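Workshop tips, household simulation bench. Maintained by Radosław Jasińska. Last revised Thu 5 March.

These are notes for anyone writing or tuning controllers against the home scenes in Vimside. They assume you can already launch a scene and read the joint log. Commands are left out where the Vimside help text covers them.

## Before you start a run

1. Fix the random seed and write it in the run name. A run without a seed can't be compared with anything.
2. Check the physics step and the control step separately. Our controller runs at 200 Hz. If the physics step is not a whole fraction of the control step, the arm picks up a small jitter that looks like bad gain tuning.
3. Open both grippers in the start pose and keep both arms inside the head camera's view. The planner and the person reading the log then start from the same picture.

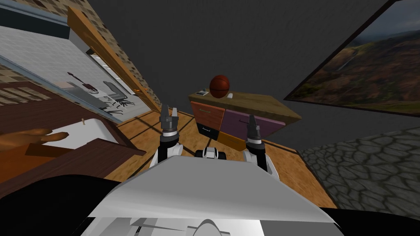

4. Load the collision shapes and look at them once with the textures switched off. Drawer fronts and handles are the usual trouble. A handle fitted with one convex hull has no gap behind it, so no finger can get in and every pull plan fails at the last waypoint.
5. Save the scene state before the first motion. Resetting from a saved state is quicker than reloading and keeps small objects where they were.

## Perception

Pictures on the walls are textures on flat panels. The Bovia detector knows nothing about that and will report a chair inside a painted or printed office as a chair. Two filters deal with most of it:

- Reject any detection whose depth points all fit one plane to within the depth noise.
- Reject any detection whose size, worked out from depth, is outside the range in the object table.

Use both. The first on its own throws away trays, sheets of paper and closed drawer fronts, so give those classes an exemption in the config.

Long shadows across floorboards split the floor into separate segments. Merge by surface normal and height before building the walkable map. Merging by colour makes it worse.

A ball on top of a dresser should be entered as a movable obstacle even when it isn't the target. Opening a drawer below it can shake the top, and the contact solver will let the ball roll. Raise rolling friction a little if the task has nothing to do with the ball, and note the change in the run file.

People in the scene get a keep-out volume. Grow it from the visible hand and forearm towards the nearest edge of view if the rest of the body can't be seen.

## Thin objects

Stems, twigs, pencils and cable ends need their own grasp settings. The defaults were tuned on boxes.

- Plan the grasp from the wrist camera. At head-camera distance a thin rod is a few pixels wide and its depth is mostly background.
- Fit a line to the rod, then set the closing direction at right angles to it. The fitted axis is good enough after three frames that agree.
- Keep side branches as separate collision shapes. If the branch is folded into the main cylinder, the fitted radius comes out too large and the fingers stop short.
- Check the gap between the pads against the rod's widest point near the tip, with a margin on each side.

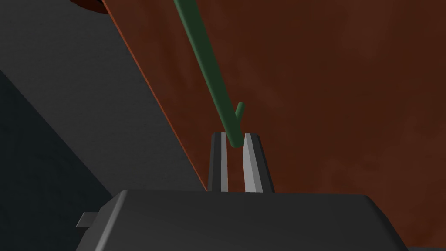

Approach speed matters more than grip force at this stage. Halve the speed for the last part of the move and let the force limit end the close. A position target will either crush a thin rod or leave it hanging between the pads with no contact reported.

If the rod passes through a finger, the contact margin is too small for the step size. Shorten the step first. Raising the margin hides the fault and makes objects appear to float.

Tabletops with little texture give the wrist camera's tracker nothing to hold on to. Use joint positions for the camera pose over such surfaces and turn visual odometry off. The Brzozowska calibration script checks that the two agree before you switch.

## Planning and retries

Cap retries at 3 per grasp. Beyond that the failure is nearly always in perception, and more attempts only fill the log. On the third failure, move the arm back to the start pose, take a new head view and rebuild the object list.

Plan for one arm at a time unless the task needs two. Lock the idle arm in the planner as well as in the controller. If it is locked only in the controller, the planner will still route through a pose the arm never takes up.

## Logs

Irkance reads the joint log and the contact log together, matched on simulation time. Wall-clock stamps drift as soon as rendering slows down. The July batch was 1,246 runs, and 157 of them had to be replayed for this fault alone.

Keep the seed, the scene file hash, the controller version and any friction or margin changes in the header. Delete rendered video first when the disk fills. It can be made again from the state log.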